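共同工房「Plirkden」見学記 ボトル一本に一年かける人たち

駅からバスで終点のひとつ手前、Ketvilleという名前のわりに畑ばかりの一角に、共同工房Plirkdenはある。2022年4月15日、月会費を払えば誰でも使えるというこの工房の見学会に行ってきた。参加費900円、茶菓子つき。茶菓子は着いた時点で終わっていた。

受付から工作室まで

受付でスリッパに履き替え、名札に名前を書く。案内役はAuður Overgaardさん。本業は翻訳で、工房では溶接をしているという。翻訳と溶接の共通点を聞いたら「どちらもやり直すと汚くなる」と返ってきた。メモした。

最初に通されたのは木工の部屋で、帯鋸の前で十五分ほど安全の話を聞いた。次の部屋では、古い編み機を自動化している会員が、なぜ三年たってもマフラーが一本も完成していないかを説明してくれた。説明はたいへん明快で、マフラーだけがない。廊下の棚には持ち主が不明の部品箱が並び、「11月までに引き取りのないものは処分」と貼り紙がある。何年の11月かは書いていない。

奥の部屋のアーム

私の目当ては奥の部屋だった。Þröstur Kárasonさんが「Ata」と名づけた白いロボットアームで、家の台所仕事の一部をやらせようとしている。最終目標は流しの下の片づけ。当面の目標は、ボトルを一本つかんで、隣に置くこと。志の高低差がすごい。

アーム本体は中古で買ったもので、Kárasonさんが書いているのは動かす側のソフトと、つかむ位置を決める部分だ。部品代と工具代の合計を聞くと、少し間があって「家では言っていない」とのことだった。作業記録のノートは見せてもらえた。最新の項目は693番で、内容は「ケーブル、また」の一行。

説明のあいだもアームはテーブルの上に伸びていた。

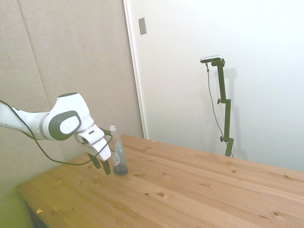 なぜ透明なボトルなのか

指を開いてボトルの脇まで来ているので、素人目にはもう九割がた終わった仕事に見える。そう言ったら、Kárasonさんはとても優しい顔になった。残りの一割に冬をまるごと使ったそうだ。

難しいのは透明なところだという。奥のスタンドに付けたセンサーからすると、空の部分は背後の壁と区別がつきにくく、青い液体の入った下のほうばかりが目立つ。プログラムは長いこと、ボトルとは下半分だけの背の低い物体であると信じていたらしい。「間違ってはいないんですけどね、彼なりに」とかばっていた。ここでアームの三人称が「彼」になったが、五分後には「こいつ」に戻っていた。

対象を不透明な缶に替えればいいのでは、と見学者のひとりが聞いた。もっともな質問で、答えは「流しの下に不透明な缶がない」。こちらももっともである。

もうひとつの悩みがケーブルで、腕に沿って垂らしている細い黒いやつのことだ。短いと引っぱられ、長いと引っかかる。たるませ方の正解を探した結果、今の曲線に落ち着いたそうで、本人は少し誇らしげだった。ノートの693番を読んだ直後でなければ、私も素直に感心したと思う。

手首からの眺め

画面にはアームの手首側のカメラの映像も出してもらえる。上からぐっと見下ろす角度で、ラベルの細かい文字までは読めないが、バーコードらしい縞はわかる。近いぶん、こちらのほうが断然ボトルらしい。

困るのは右隣の節だそうだ。松材のテーブルは工房の備品で、よく見るとなかなか立派な節がある。濃い色で、楕円で、輪郭がはっきりしている。要するにプログラムから見て非常に魅力的で、ある時期のAtaは、ボトルには目もくれず節をつまもうとしていたという。記録によると214回。その日のノートには、几帳面な字で「節は取れない」と書いてあった。

節を隠す布を敷けば一日で解決する、とOvergaardさんは前から言っているらしい。Kárasonさんは「台所の床にも模様はある」と譲らない。ふたりのやりとりは何度も繰り返されて角が取れており、聞いていて心地よかった。

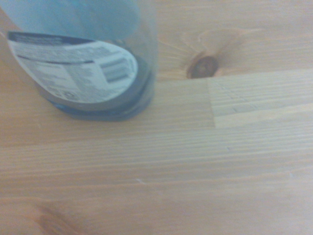 売店と帰り道

見学の最後は売店に寄る。工房オリジナルの前掛けと、会員のSteinarsdóttirさんが焼いた小皿が並んでいた。小皿は値札が三度書き直してあり、そのたびに安くなっている。二枚買った。

入会案内ももらった。現在の会員は102人で、うち定期的に来る人はその半分もいないそうだ。これはジムと同じ仕組みで経営が成り立っているのだと思う。

次の見学会の日程は入口の黒板に出るという。電話での問い合わせは、帯鋸が回っていると聞こえないので、昼休みを狙うとよい。帰りのバスは一時間に一本で、私は停留所まで歩く途中で抜かれた。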